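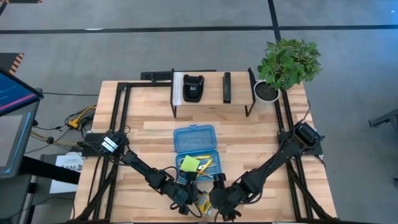
Tidy-up robots still slower than a bored teenager

WELTBRIDGE, August. Tarnis, the automation firm on the east side of town, says its two-armed desk robot is nearly ready to clear up after office workers and schoolchildren. The numbers it handed out this month suggest a longer wait.

The task is a modest one. Pencils, pens, sticky notes and a few small tools go into a hinged plastic case, and the lid gets shut. By the company's own count, the arms were given 403 tries at it over the summer and finished 191 without a person stepping in. That is less than half, on a table where everything is within reach.

Bartosz Jasińska, who runs the trials, called the result "a solid base" and said the firm wants 200 clean runs in a row before it talks to customers. He would not say what the longest run has been so far.

Paper is the sore spot. A pencil has sides to grab. A sticky note lying flat on wood has almost nothing, and a pair of stiff fingers has to find an edge and get under it. Jasińska said notes account for more failed tries than all the other items together.

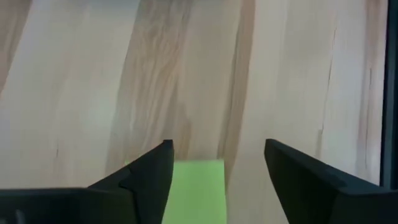 Business & Technology

Tarnis is hardly the first to promise this. Two years ago Tokeck, a warehouse supplier, told local shops it would have a shelf-straightening machine on sale by spring. The machine never arrived, and the shops still straighten shelves by hand.

Price is another question. Tarnis has not named one, though Jasińska said a monthly rental is likely. Any office thinking of signing up may want to time its own staff first. Putting away a desk's worth of pens takes most people less than a minute, and they can answer the phone while doing it.

The company plans another 100 tries next month using the same case and a wider mix of paper.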